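Nataša Hodžić
20 July 2023

Plate problem on the Sturkness cell, writing it up in pieces while I still remember the order of things.

1/ We lost grip on 5 plates out of 90 in the long run. The arm kept going as if it still had them. No fault, no stop, nothing in the log except a normal cycle.

2/ First guess was finger pressure. Nikolovski turned the force up and we ran 18 more. One chipped at the rim. So back down it went.

3/ The hold is two narrow fingers on the rim and that's it. Fine on a small plate. On a big round one all the weight hangs out to one side. 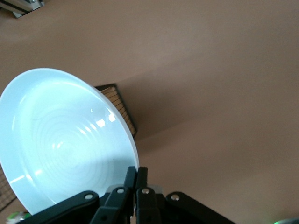 Last changed: 20 July 2023

4/ The glaze is glossy, so a plate can turn a little between the fingertips. Gripper width stays the same when it does. Width is the only thing the program checked — that's the fault.

5/ Safety side: the guard door was open for one of the drops. It should not have been possible to run like that. Somebody at Brundurau had bypassed the switch for setup and left it. Switch is back in and tested.

6/ For now the arm runs at 33 percent speed with large plates, and it stops if the motor current drops during a lift. No drops so far, but it's a short run and I don't trust it yet.

7/ Softer fingertips are on order from Nurnberg, due in August. Until then, door shut, and don't reach in for a plate that looks stuck. Hit the stop first.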